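Skeris Laundry Basket Set — README
Notes on cloth items and the baskets they go into. Colour is spelt with a u in every field name.

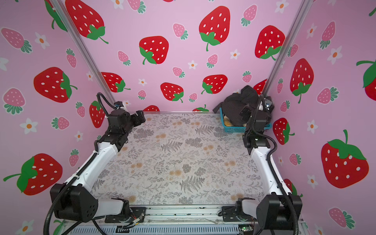

Which items count as laundry in this set?
Anything made of cloth that fits in a basket — shirts, towels, socks and napkins. Shoes and belts are left out.

Contents: 294 entries, one per line in items.csv
Fields: item, colour, folded, basket
Blank in "folded" means not recorded
Corrections to Rongrong Shao. Last checked in April.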